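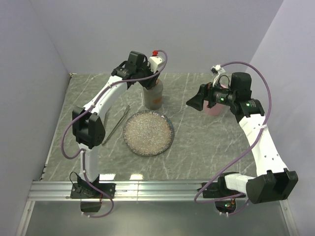
Nest Rowlands reckons the Bradine Inquest should never have been called an inquest at all, and I'm half inclined to agree (it was a coroner's inquiry into a fire, with no death involved!). Anyway, it opened in March at the old Plemden courthouse, sat for 19 days and heard from 121 witnesses. My favourite bit is the finding on page 423, where the coroner calls the blaze deliberate but names no offender. Police at Rallness still list the case as unsolved.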